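Notebook entry 91
Monday, September, started after the last client
Stencil transfer on practice skin

I said last week I'd stop complaining about stencils and sit down with the problem properly, so here I am with a cup of tea, a stack of practice sheets and nobody in the chair. For anyone reading this who wasn't in on the grumbling: we have been losing stencils partway through longer pieces, mostly fine line work, and everybody in the shop has a different theory. Mine has been the gel. Fatemeh Ghaffari thinks we are all too impatient and start wiping before the thing has had a fair chance to set. I would love for her to be wrong, and I went in trying hard to be fair about it.

The setup is simple. I marked off 16 squares on two sheets of the Tindall practice skin (the thicker kind, the thin stuff curls at the corners and drives me up the wall). Four preps across, 4 drying times down. The preps are the Govden gel straight from the bottle, the Govden gel rubbed in until it's just tacky, the old green bottle of Stolleck we still have in the cabinet, and plain soap and water with nothing else, so there was something to compare against. For drying times I used three minutes, eight, fifteen and half an hour. Same little drawing every time: a fern with a curled tip, a row of parallel lines close together, and one small solid dot. The parallel lines are the mean part. If they blur into each other you know right away, and no amount of wishful squinting will save you.

All the stencils came from the same pack of transfer paper and went through the thermal printer one after the other. I did clean the roller first, which I'm writing down because I forgot to last time and then spent a good while blaming the gel for a streak that belonged to the printer. If you ever get a pale stripe in the same place on every copy, go look at the roller before you do anything else.

I pressed each one down with a flat hand, held it for a slow count, and peeled from the bottom corner. After the drying time was up I gave every square 3 wipes with a damp paper towel and green soap, same direction, as close to the same pressure as a person can manage at the end of a workday. Then I ran a dry pass with a capped pen across the lines, just to imitate a hand dragging over them, and scored each on how readable the fern was. 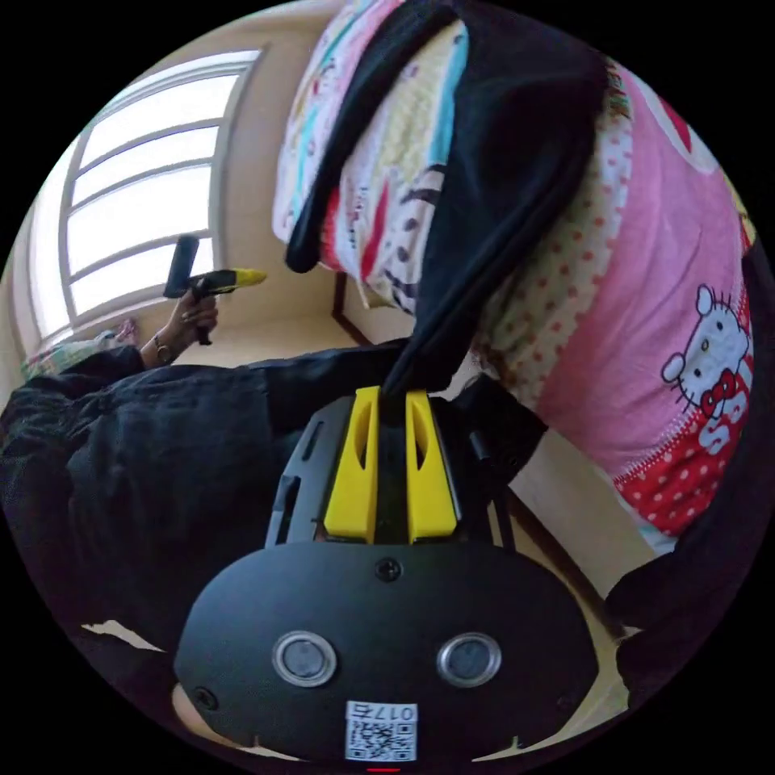

Yellow fingers at the bottom, 017 on the sticker.

So, results. I'll put them down in words first and make the table when I'm less tired.

Soap and water did what you'd think. The three-minute square was a purple smear after the first wipe and I felt a bit sorry for it. The half-hour one held the outline of the fern, faintly, and lost the dot. I would not start a tattoo on it, but it was better than I'd have guessed.

The Stolleck was the surprise for me. I had more or less written that bottle off as old stock, and at fifteen minutes it was very nearly as crisp as the Govden. At three minutes it was hopeless, gummy and sliding around under my finger. It clearly wants time. I also think it had thickened up some, being near the end of the bottle, and that may have helped or hurt. I'll buy a fresh one before I say anything firm about it.

The Govden straight from the bottle is where I have to eat a little crow. This is how I've been using it for as long as we've stocked it – a good generous swipe, paper down, off we go – and at three and eight minutes it gave me blurred parallel lines both times. Too much gel under the paper, and the purple swims. At fifteen it looked fine until I wiped it, and then the fern's tip went soft. Only the half-hour square was really good.

Rubbed in until tacky, the same gel was a different animal. The eight-minute square was sharp all the way through, dot included, and the fifteen and thirty could have been printed on there. Even three minutes was usable, if you were doing something bold and quick and had a steady wiping hand.

Which means Fatemeh was right about the waiting and I was right about the gel, sort of, except the trouble with the gel was the way I was putting it on. I told her on the phone and she was very gracious, and only laughed the once.

Some things I want to remember before they leak out of my head:

Practice skin isn't skin. It doesn't sweat, it doesn't have hair growing back in, and it doesn't belong to a nervous person who shifts every time the doorbell goes. I'd expect all of these times to stretch on a real arm, and more so on ribs or anywhere that folds.

My pressure got lighter toward the end. The second sheet had an easier life than the first. Next time I'll shuffle the order so that one prep doesn't get all the tired wipes.

Gloves matter. I changed them after the gel and before handling the paper on every square, and I had cleaner edges on the whole than I usually do. I suspect I've been putting fingerprints of gel on the back of the paper for years.

The purple came off the counter with alcohol, but it did not come off the gray towel, and I owe the shop a gray towel.

For the artists working this week, here is what I'd ask, and we can argue about it over lunch. Use a pea of gel, spread it farther than seems sensible, and keep rubbing until your glove drags a little. Paper down, press, peel, and then leave it alone for fifteen minutes. Go over the aftercare sheet with the client while you wait, or set up your caps, or let them go to the bathroom. If the piece is going to run long, start from the bottom so your hand isn't resting on lines you still need.

Still to do: a fresh bottle of Stolleck on the same grid. A round with the paper from Iltham, the sample pack is in the second drawer under the barrier film. I'd also like to try it on a volunteer calf if somebody will lend me one, freshly shaved, stencil only and no needle. And hand-drawn stencils with the stencil pencil, as everything tonight came off the printer and I know at least two of you don't use it.

Sheets are labeled on the back and hanging on the clip by the sink. Please don't practice on them yet, I want to look at them again in the morning when the light's better.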